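Gajewski Hardware Group
Minutes, fixture and parts meeting

Chair: Abelardo Betancur. Apologies were received from Skosach. The July minutes were approved with one spelling correction.

1. Processor stock. The group agreed to keep the chips in trays until they are needed at the panel. Trays are to be labeled on the short side. Botar has quoted for 34 more trays and the quote was accepted.

2. Fixture panel. Betancur said the light gray panel stays as it is for now. Changes to the square socket were put off until the Gisura drawings come back.
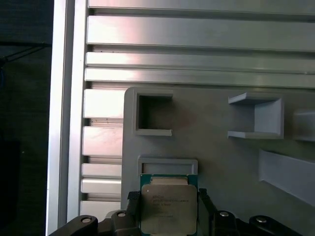
Gisura workshop, 2024-09-15

Processors should be held by the left and right edges, with the metal lid left clear. The small pale dot on the lid marks one corner and is to be used when noting which way up a chip sits. Marking on lids can be hard to read under glare, so part numbers go on the tray label as well.

3. Spending. Cleaning supplies came to $73. Approved.

4. Other business. Two members asked for a second shelf by the door. Betancur will get a price. The meeting ran to around 2 hours.

Next meeting: same room, date to be sent by email.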